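3.2 Paint condition and wall preparation

The survey covered 39 exterior murals in Clidstead and the neighboring town of Dalten. Each wall was visited in June, between 9 a.m. and noon, and scored for fading, flaking and cracking on the scale described by Tindall in Section 2. Walls that had been primed with a masonry sealer before painting scored higher on flaking than bare brick walls of the same age.
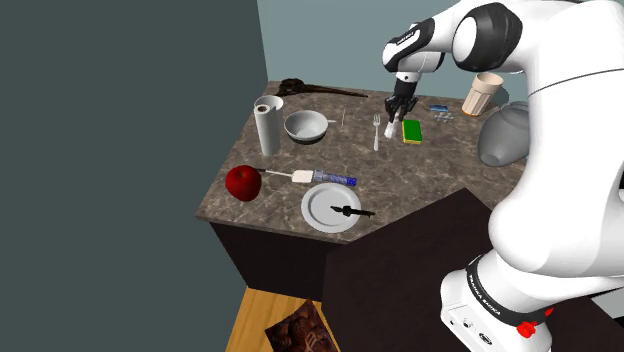

Figure 2. Rendered countertop layout with robot arm.

Fading followed a different pattern. South-facing murals lost the most color in the reds and yellows, whatever primer had been used. Two murals on Parsons Street had been given a clear topcoat and were scored separately.

Residents were also asked how often they passed a mural and whether they could name the artist. We received 166 completed forms. Recognition of the artist was higher where a painted signature stood at eye level. The age of the mural had little effect on these answers. Responses from the Urero district were combined with those from Clidstead, as the two share a main street.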